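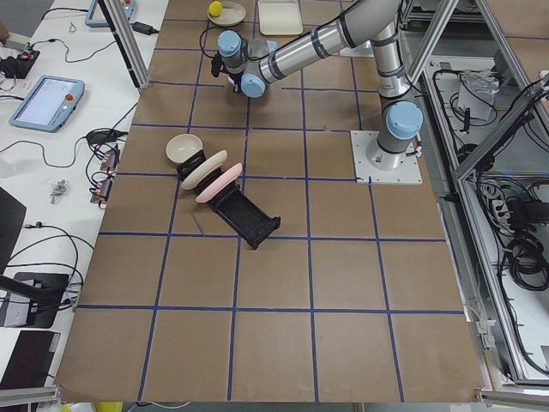 How to Run a Table-Clearing Demo at Your Open Day

Luseck opened its lab to visitors on Mar 4, 2021, and the stop people stayed at longest was the one with plates and toy-sized jobs on it. We have been asked for the setup by two schools and a museum, so these are the steps we follow.

What you need

A flat work table and brown paper to cover it
Blue tape
Plates, a bowl, a tray and a dish rack
A few food items with different shapes
Two robot arms with grippers, already installed and checked by someone trained on them
A rope or rail to keep visitors back

Step 1. Mark the table

Cover the table with paper and tape it off in squares. The grid does not steer the arms. It is there for the person resetting the table, who can say "rack, second square from the left" and have the other person put it in the right place.

Rattana Tanasarn laid our grid in December. Gaps and overlaps in the tape did not cause us any trouble. Loose paper did, so press down any edge that lifts.

Step 2. Pick the dishes and food

Choose pieces that look different from one another. A plate with a raised rim is easier for a gripper than a flat one. Have at least one food item with an uneven shape, and check before the day that the fingers can close on it without it slipping. Visitors like to guess which piece will give the robot a hard time – let them guess out loud before you start.
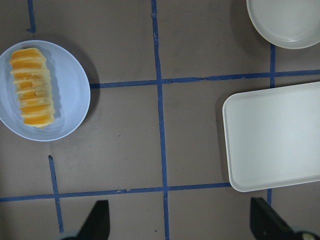 A ridged orange and yellow food item on the light blue plate, seen from the gripper.

If you have a wrist camera, put its picture on a screen that faces the rope. Children understand it right away. Adults tend to look at the arm first and find the screen later, so point it out.

Step 3. Plan the run

Our control program is called Zein, and the visitor script that sits on top of it is Nova. Whatever you use, keep each run short. We allow 10 minutes per group, talking included. Split it like this:

Say what the robot is going to do
Do the run without talking over it
Take questions while the table is reset

Write down the start layout and tape the sheet up where the operator can read it. Give each arm its own job, and slow both of them down from your normal test speed. A slow run is easier to follow, and the operator has more time to stop it. 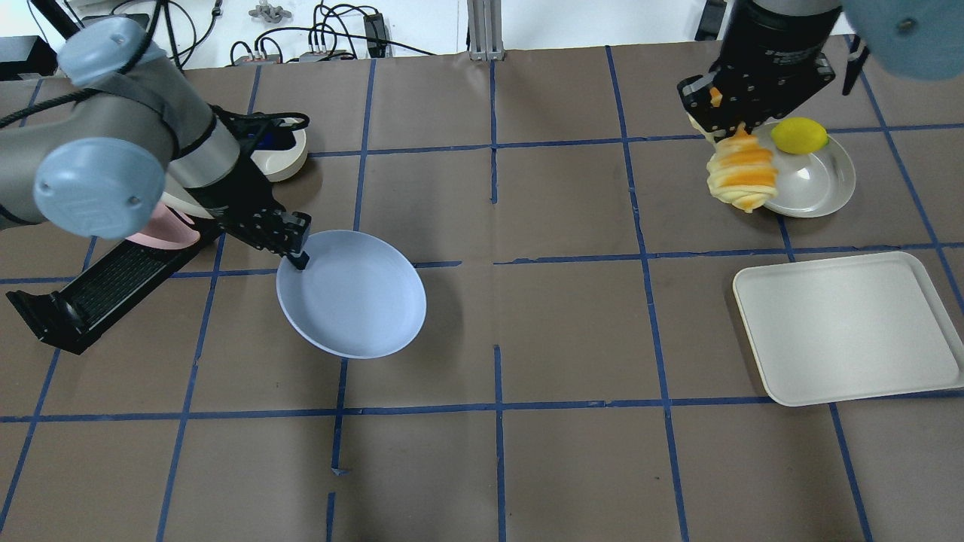
One arm at the lavender-blue plate, the other holding a striped item over the white plate.

Step 4. Set the safety rules

The operator stays within reach of the emergency stop for the whole run and does not answer questions during it. A second person does the talking. No one reaches over the table until the arms have been stopped and the operator has said so. Test the stop before the first group comes in and again after lunch.

Step 5. Reset between groups

Put everything back from the layout sheet.

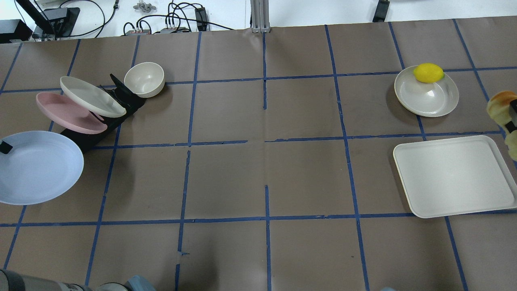
Start with the rack and the plates that go in it, then the bowl, then the tray, and leave the food for last. Fares Kassab, who ran our table, checked the layout against the sheet before each group – skip this and you will spend your question time looking for a plate that is one square off.

Step 6. Expect a failed grasp

Tell each group at the start that the robot may miss. When it does, stop, say what happened, and start over. We had 62 visitors through, and the questions after a miss were better than the ones after a clean run.

The layout sheet and the talking notes are in the Dreltutum folder on our downloads page. Print the layout sheet large enough to read while standing.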